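2026年6月23日

晚上在布罗斯布里奇（Brosbridge）打完一局 Kerkeck，回来先把记录誊清，再改名单。手边的草稿有三页，字迹最乱的是第四回合以后，趁还记得补全。

对手是 Nahuel Herrera，炉誓会，三队铳手加一门短炮。我方是 Ghauri，标准百分局，双方各 100 分，打满 7 个回合，五个标记点，河谷场景。结果是他胜，差三个任务分。分差本身不大，但我在第三回合结束时已经处于只能应对的位置，后面四个回合没有一次是我主动选择交战地点。所以今天要记的主要是前三个回合。

先写名单，免得过两周看不懂。

泽母，十八分，主将，勇气八，指挥范围八寸。
鼓手，九分，单个模型，允许重掷潮位骰。
芦兵三队，每队十一分，共三十三分，勇气六，每队八人。
沉船客一队，二十分，重步兵，勇气七，每队四人。
泥鸢两队，每队十分，飞行，勇气五，每队三只。

合计正好 100 分。前四项加起来 80 分，这部分我从一月份起就没有动过，变动一直发生在剩下的二十分里。一月份那次用的是一队泥鸢加一队弩筏，弩筏试了四局，全部在涨潮以后失去射击能力，换掉了。

潮位规则再抄一遍。Ghauri 方在每回合开始时掷一颗骰子，五以上潮位升一级，从零开始，最高三级。潮位到 2 级以后，芦兵在困难地形里移动不减速，并且在浅水区内获得轻掩护。到三级以后，浅水区的范围向外扩展三寸，标记点如果落在扩展区里，芦兵占点时人数翻倍计算，但双方在扩展区内都不能射击。鼓手在场并且没有陷入近战时，潮位骰可以重掷一次。潮位只升不降，有一个例外，是泽母阵亡后立刻退一级。

整支军队的节奏都挂在 2 级这个门槛上。没到之前，芦兵是每队十一分的慢步兵，打不过任何同价位的东西；到了以后，它的移动效率在河谷图上差不多等于轻骑兵。

没有鼓手时，每回合上升的概率是三分之一。第三回合投完骰以后潮位达到 2 级的概率是二十七分之七，不到两成六。第四回合投完以后是八十一分之三十三，四成出头。

有一个鼓手时，单回合上升概率是九分之五。第三回合投完达到 2 级，七百二十九分之四百二十五，五成八。第四回合投完，七成六六。

有两个鼓手的话，规则书没有写重掷可以叠加，勘误里写了可以，每个鼓手一次。单回合概率变成二十七分之十九。第三回合投完达到 2 级，七成八九。

从零个鼓手到一个，第三回合的数字提高三成二多；从一个到两个，再提高两成。九分钱买两成，比我原来凭感觉估的高。原来我一直以为第二个鼓手只是保险，作用在于第一个被打掉时有替补，没有认真算过两个同时在场时的值。这是今天晚上算完才改的看法，见后面的名单部分。

以下是对局。

地形：河从左上到右下斜穿桌面，中间有一处浅滩，浅滩宽六寸。我方左侧有一片芦苇，算困难地形。对方右侧是一座塌了半边的磨坊，两层，可以进人，上层能看到中央标记点和浅滩的全部。右下有一道矮墙。标记点一个在浅滩正中，两岸各两个。

选边我赢了骰子，选了有芦苇的一边。事后看选反了。芦苇对芦兵有利是 2 级潮位以后的事，而磨坊从第一回合起就对铳手有利。我选的是延迟兑现的地形，给对方的是立刻兑现的地形。若选磨坊那边，我自己确实没有射击单位去用上层，但可以用一队芦兵占住，让他也用不上。占而不用也是一种用法，以后选边时先看对方在第一回合能从哪块地形里拿到什么，再看我方。

部署：他先放短炮，放在矮墙后，位置居中偏右。我看到短炮以后把沉船客放到了左翼，意图是避开炮线。两队泥鸢一左一右。芦兵三队并排在中央，泽母在第二队后面，鼓手在泽母身后一寸。他最后放的一队铳手进了磨坊。

沉船客放左翼是第二个错误。它移动四寸，左翼到浅滩直线距离十七寸，不跑步要五个回合，跑步则不能在同回合冲锋。二十分的重步兵在前四个回合没有接敌。短炮对它的威胁我也高估了：炮命中后对四人的小队只能造成至多两个伤害，对八人的芦兵却能按人数加骰。短炮的合适目标从来就是芦兵。我把最不怕炮的东西藏了起来，把最怕炮的摆在中间。

第一回合。潮位骰二，重掷四，不升。芦兵三队前进，右边一队进入浅滩边缘。左泥鸢飞到河中礁石后面，没有视线。右泥鸢试图绕向矮墙。他先打右泥鸢，一队铳手，八颗骰子，中四，穿透三，我护不住，全灭。十分在第一回合没了，换到的是他一队铳手的一次激活。短炮打中间的芦兵，死三个，没有过半，不测勇气。

右泥鸢的移动事后量了一下，停的位置离矮墙十三寸，铳的射程十四寸。差一寸多。飞行单位移动前允许量距，我没有量。这一条没有什么可分析的，记在这里。

第二回合。潮位骰五，升一级。他磨坊上层的铳手打右侧芦兵，死四个，剩四个，过半，测勇气。泽母在八寸内，勇气加一，六变七，两颗骰子合计七以下通过，概率三十六分之二十一。掷出九，溃退。溃退方向是朝最近的己方桌边，路径穿过第二队芦兵，规则上穿过友军的溃退单位会使被穿过的单位也测一次，第二队已经死了三个，这一次掷出六，过了。短炮打左侧芦兵，死两个。

这里停下来写勇气的问题。勇气六的单位在指挥范围外通过率是三十六分之十五，在范围内是三十六分之二十一，差六分之一。勇气七的沉船客在范围外二十一，在范围内二十六。同样的加一，对芦兵多出六格，对沉船客多出五格，差别很小。所以泽母跟谁走不应当由加成的大小决定，应当由谁更频繁地测试决定。芦兵八人，死四个就测，沉船客四人但每人两点生命，要吃掉四点伤害才测，而且护甲高两级。芦兵测得多，泽母跟芦兵，这一点名单上没有错，今天的部署也没有错。错的是三队并排的间距太小，溃退路径必然穿过邻队。

并排时队与队之间留多少，算法如下。托盘宽五寸，溃退移动为两颗骰子合计寸数，方向取最近桌边。如果三队都正对己方桌边，退路是直线向后，本不会穿过邻队。今天右队在浅滩边缘做了一个斜向转弯，最近桌边还是己方桌边，但托盘的后角扫到了第二队的前角。也就是说问题出在转弯。要么不转弯，要么转弯时与邻队的间隔不小于托盘对角线减去宽度，按我这套托盘是一寸半左右。下次直接留两寸。

第三回合。潮位骰一，重掷三，不升。潮位仍为一级。右队芦兵重整失败，离桌。左泥鸢从礁石后出来，冲锋短炮，距离九寸，冲锋需要三以上，成功。三只泥鸢对两名炮手，打死一名，剩一名，炮手勇气八，没有溃退。他的第二队铳手向短炮靠拢。中央标记点他没有去占，他只需要看着。

到此时任务分零比二。我方损失二十一分，他损失一名炮手，不计分。

第四回合。潮位骰六，升到 2 级。晚了一个回合，这在概率表上完全正常，不算运气差：一个鼓手的情况下，第三回合投完还没有到 2 级的概率是四成一七，第四回合到了属于普通结果。把计划压在一个五成八的事件上，又没有为另外四成二准备走法，这是计划的问题。 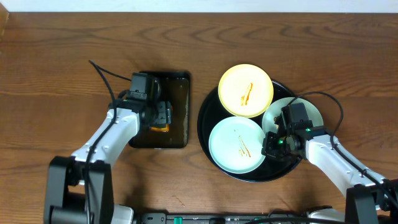 中队芦兵五人，左队六人，都进入浅滩，有轻掩护。磨坊铳手的命中从四以上变为五以上，八颗骰子期望命中由四降到二又三分之二，再过穿透，平均死不到两个。他实际打死一个。轻掩护的价值在这个时候看得很清楚，假如第二回合就有，右队大概率不会过半。泥鸢被第二队铳手冲锋，全灭，同时他那一队被拖出了射击位置。这十分换掉了铳手两个回合的射击加上短炮一个回合的射击，是全局唯一一次合算的交换。

第五回合。潮位骰两次都不到五。沉船客终于走到浅滩左端。我占中央标记点，任务分一比四，他每岸各有一处在手。中队冲磨坊下层，下层没有人，上层的铳手往下不能射。Nahuel 此处提出上层单位是否算在近战范围内，查了规则书，垂直距离超过三寸不算。磨坊上层高四寸，不算。双方同意，耗时七八分钟。

第六回合。潮位骰五，三级。浅水扩展三寸，他靠近河岸的一处标记点落入扩展区，左队芦兵六人按十二人计，他那边铳手七人，我占。同时那队铳手在扩展区内不能射击。任务分三比五。沉船客冲锋第二队铳手，打死四个，对方测勇气通过。

第七回合。我占三处，他占两处，但他在河岸这一侧的剩余铳手把泽母打死了。泽母阵亡，潮位立刻退一级，三级退到 2 级，扩展区收回，那个标记点不再有人数翻倍，六人对七人，归他。变成我两处，他三处。加上主将击杀一分，最后任务分五比八。

退潮的时点要记清楚：是立刻，在结算标记点之前。Mohsin Gilani 在旁边看，他认为上一版是回合结束时才退，我回来翻了旧书，他说得对，旧版是回合结束。新版改成了立刻。旧版里泽母在最后一回合阵亡对占点没有影响，所以很多旧名单会在最后一回合把泽母推到前面去抢近战。我今天的站位也是旧习惯，第七回合把她往前推了六寸，为的是给沉船客加勇气，而沉船客那时并不需要测。

如果她不前移，铳手要绕过芦苇才有视线，跑步以后不能射击，没有机会打到。那一处标记点和主将击杀加在一起，对我少一分，对他多两分，正好是三分差。不动她，局面至少是平。这和开头写的前三个回合是两件事，前三个回合造成了被动，最后一步造成了输。

下面是名单修改。

方案甲：去掉一队泥鸢，加第二个鼓手。九十九分，余一分。余下的一分可以给泽母买一张芦帘，首次受射击时对方重掷一次成功的命中。芦帘以前没有用过，按今天的情形也不能保证挡住，但一分没有别的去处。

方案乙：去掉沉船客，换一队芦兵加第二个鼓手，十一加九，正好二十。100 分整。四队芦兵、两个鼓手、两队泥鸢。数量多，但没有任何能正面接重步兵的东西。

方案丙：名单不动，只改部署和间距。

丙应当先试，变量最少。但算过概率表以后，第二个鼓手的两成值不值一队泥鸢，可以先在纸上比较。泥鸢一队十分，今天两队的产出是：右队一次激活，左队三次射击激活加上一名炮手。平均下来每队两次激活多一点。第二个鼓手的产出是把 2 级潮位的期望到达回合从三点六提前到二又十九分之十六，即二点八四，提前零点七六个回合。一个回合的轻掩护在今天大约等于少死两到三个芦兵，零点七六个回合对应约两个，每个芦兵折合一点四分，不到三分。再加上移动速度，这一项折算不出来。单看数字，泥鸢不吃亏。

不过期望值在这里不是合适的量。我关心的是第三回合能不能用，不是平均哪一回合能用。五成八对七成九，前者不能作为计划的前提，后者勉强可以。尾部也有差别：第五回合投完仍未到 2 级的概率，一个鼓手时是一成二六，两个鼓手时是百分之三。一成二六意味着每八局有一局整个军队基本不运转。两个鼓手时，三十几局才出现一次。

这个比较还漏掉一项，鼓手不能陷入近战。两个鼓手要分开站，同时被缠住的可能性小一些，但各自都需要掩护，等于多了一个要照看的点。单个模型，勇气五，不受泽母加成（规则书人物条目下写明独立模型不享受彼此的指挥）。被流弹打掉的机会没有办法算，只能看对手。Nahuel 今天一次也没有打过鼓手，他打的是泥鸢和芦兵，后来打泽母。问过他，他说从他那边看鼓手一直在芦苇后面，没有视线。

暂定：下一局用丙，再下一局用甲，对手都找炉誓会，地形尽量还用河谷。乙不试。

部署草案（对炉誓会，河谷图）：
沉船客居中，正对浅滩，吃炮。
芦兵一队在其左后，一队在其右后，间隔各两寸，第三队留在芦苇边上，不进浅滩，直到 2 级。
泽母在沉船客后四寸，三队芦兵都能覆盖到，第三队在边缘，需要每回合量。
鼓手在芦苇后。
泥鸢都放左翼，同一块礁石后面，第三回合一起出，目标是短炮，不分兵。
第二回合以前任何单位不转弯。

有一处没有想好。沉船客居中以后，前两个回合走八寸，到浅滩边缘，芦兵如果跟在后面就被它的速度限制。芦兵移动六寸，平时不跟会跑到前面去。等于前两个回合芦兵每回合放弃两寸。考虑到 2 级之前冲到前面也没有用，可以放弃。但如果第二回合就到了 2 级（一个鼓手时八十一分之二十五，三成），会浪费一个回合的速度优势。可以接受。

涂装记录。

右泥鸢那一队的第三只翅根处又裂了，是原来补过的地方。拆下来看，断面光滑，当时没有打毛就上了胶。这次用细砂纸磨过，钻孔加了一段铜丝，铜丝插入两端各两毫米，胶干后用补土抹平。等明天再打底。

底漆用的是 Kudeo 的灰色那罐。上次在湿度高的时候喷，芦兵第三队表面起颗粒，近看像撒了盐。那一队一直没有重做，今天摆在桌上，和另外两队并排，差别在顶光下很明显。处理办法有两个，一是泡脱漆剂重来，二是用干扫把颗粒当作泥的质感利用起来。第二个办法只适用于下半身。上半身的芦苇披风有细纹，颗粒会把纹路填掉。倾向于泡，但八个人的旗手头盔是粘上去的小件，泡过以后大概要重粘。

沉船客的锈色配方，之前没有写下来，补记：深棕打底，橙色用海绵点，只点在铆钉周围和下缘；然后用稀释过的深棕在橙色边缘收一圈；最后铆钉顶端提一点冷灰。不上金属色。之前第一个样品上过金属色，和披风放在一起太亮，刮掉了。四个人里还有一个没有收边，就是拿锚的那个。

底座统一用水面效果的那种树脂，潮位标记也准备用同一批做。现在潮位用骰子摆在桌边，今天第六回合碰倒过一次，双方都记得是三级，没有争议，但应当做一个不会滚的东西。设想是四段的柱子，每段一级，用磁铁叠上去。磁铁直径三毫米，家里有。柱子高度不要超过模型，免得挡视线判断。

托盘的问题。三队芦兵的托盘是不同时候切的，第二块比另外两块宽一点，量出来差一毫米多。一毫米本身在桌上没有意义，可是今天溃退路径的那一下正好是前角对后角，我和 Nahuel 趴在桌边看了半天，最后按接触处理。换一块标准的托盘就不会有这种判定。重切的时候三块一起切，边缘倒角也统一。

规则问题，待问，记四条。

一、第二个鼓手的重掷，是对原骰重掷两次，还是必须在看到第一次重掷结果后再决定是否使用第二次。概率上没有区别，反正不到五就会继续掷，但如果鼓手的重掷被某些法术限定为每局若干次，就有区别。勘误没有写。

二、浅水扩展三寸是从水面边缘量还是从浅水区边缘量。河谷图上两者在浅滩以外的河段不重合。今天按浅水区边缘量的，Nahuel 没有异议。若按水面边缘，磨坊脚下那个标记点也会落进去，那就是另一局了。

三、溃退穿过友军，是接触就算，还是路径必须越过对方的中心线。书上写的是“穿过”。Mohsin 的意见是接触就算，他说从前在别处打都是这么判。

四、泽母阵亡后退一级，之后还能不能再升。条目只写退一级，没有写停止。按字面应当还能升。今天她死在最后一回合，没有碰到。

第四条如果可以再升，鼓手在泽母死后的作用反而更大，第二个鼓手的账又要重算一次。暂时不算，等问到了再说。

下次去布罗斯布里奇要带的东西：旧版规则书（Mohsin 想抄一页对照表）、卷尺换成硬的那根、备用骰子一盒、芦兵第三队如果没有泡就照旧带去。Nahuel 借给我的矮墙两段要还，放在门口的鞋盒里。泥鸢的飞行杆还差一根，原来那根弯了，用热水校过，仍然歪。

铜丝那处的胶刚才又摸了一下，表面已经不粘，里面不清楚，明早再动。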